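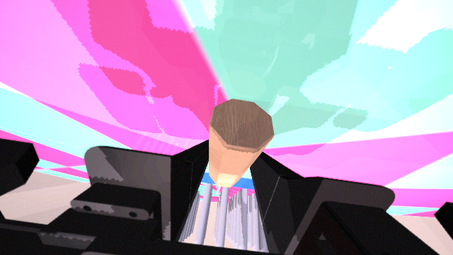

*Fig. 1. Simulated view from the gripper, octagonal peg between the fingers, randomized background.*

**Progress report to Bronley, period ending February**
Prepared by Farzana Siddiqui, with simulation sections by Junaid Virk

## Summary

The work this period was on training the peg insertion policy in simulation, with heavy changes to the background colors, and on checking how well the result carries over to the bench. The simulation side is on schedule. The bench side is behind by two weeks, mainly over the replacement force sensor, and we explain the effect on the plan below.

The main result is that a policy trained with randomized backgrounds inserts the octagonal peg on the bench more often than the one trained on plain backgrounds. The gap is large enough that we plan to drop the plain background version after this report.

## Simulation

The task is the same as in the proposal. The arm starts with the peg already held, moves it over a matching socket, lines up the flats and pushes it in. The octagonal peg was added because the round one hid rotation errors. A round peg goes in at any angle, so we could not tell a good policy from a lucky one.

All images used for training come from our renderer, Flulleo, using the view from the gripper. Fig. 1 is typical of the current settings. The wood texture on the peg is kept fixed for now, while the background is given large flat patches of pink, green, aqua and so on, with hard edges. The colors are meant to look nothing like the lab. Earlier we used photographs of workbenches as backgrounds, and the policy picked up on details in them that had nothing to do with the peg.

We generated 2866 training episodes with the new backgrounds. Of these, 2401 were kept. The rest were thrown out by the automatic check, mostly for the peg slipping in the grasp before contact. Junaid looked through a sample of the rejected ones and found the check a little too strict on small slips. He has loosened the limit for the next batch, and the old batch will stay as it is so that results remain comparable.

Training takes up to 59 hours on the shared machine. This is longer than we planned for. Most of it goes to rendering - the policy update itself is a small share. Saving the rendered images to disk and reusing them across runs should help, and we have started on that.

## Bench trials

Bench trials were run on the Naqvi cell with the real octagonal peg and a socket machined to the same clearance as the simulated one. Both policies were given the same set of start poses, in the same order, with the room lights on and the blinds closed. We ran 731 insertions in total across the two policies.

The policy trained on randomized backgrounds did better in every block of trials. Its failures were mostly of one kind: the peg reached the socket rotated by a few degrees, caught on the rim, and the arm kept pushing until the force limit stopped it. The plain background policy failed in the same way but also failed earlier, by drifting sideways on the approach. The drift got worse when we put a colored mat under the socket, and the randomized version showed no such change.

We then opened the blinds for one afternoon session. Both policies got worse, the plain one by more. Strong side light on the peg seems to be the problem, and our simulation does not vary the light enough to cover it. We don't want to read too much into a single session and will repeat it.

## Problems and delays

The force sensor on the Naqvi cell began to drift midway through the period. We lost several days before the cause was clear and then had to wait for a replacement. Trials recorded while the readings were bad have been left out of the total given above.

The Wositz socket plates came with the octagonal cutout slightly oversized on two of the plates. We have set those aside for the loose-fit tests later in the year and ordered new ones for the tight-fit work. The cost is covered by the existing parts budget.

Junaid also found a mistake in the simulated grasp. The peg was being placed with its flats always at the same angle to the fingers, which is tidier than anything we get on the bench. This may explain part of the rotation failures. The fix is in, but no policy has been trained with it yet.

## Next period

- Retrain with the corrected grasp angle and the looser slip limit.
- Add stronger and more varied lighting to the renderer, then repeat the open-blinds session.
- Vary the peg texture as well as the background.
- Get image reuse working and report the new training time.
- Start tight-fit trials once the new plates arrive.

We do not expect the sensor delay to move the final demonstration. It does push the tight-fit trials back by two weeks, and they will now overlap with the retraining. That is workable as long as the shared machine stays available at night.

## Request

We would like approval to move part of the unspent travel money to computing. The workshop we had planned to attend was merged with another event and the trip is no longer needed. Farzana will send the revised budget table separately on Friday.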